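Jirnis teleop kit, two arms, review after 34 days

Bought for can sorting at Luvside. Paid 1685, plus 311 for the leader handles, which should be in the box frankly. Setup took an afternoon. Manual is thin.
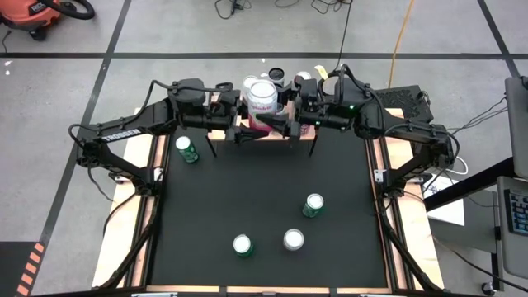
Leader handles are the best bit. Light, hardly any lag, Yurani Bermúdez was driving it within the hour. Getting both grippers round one big can up at the shelf is fiddly though, you feel nothing through the handles so it's all eyes. Expect to bin a lot of early demos. 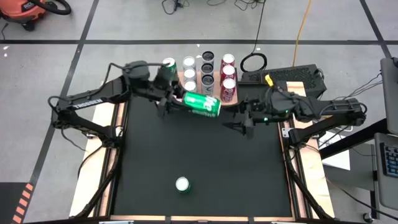 Recording softwear is so-so. Pedal starts and stops a take, fine, but no quick way to delete a bad one. Crashed 2 times on long sessions. Support replied next day, no fix till December.

Would buy again. Get the spare finger pads.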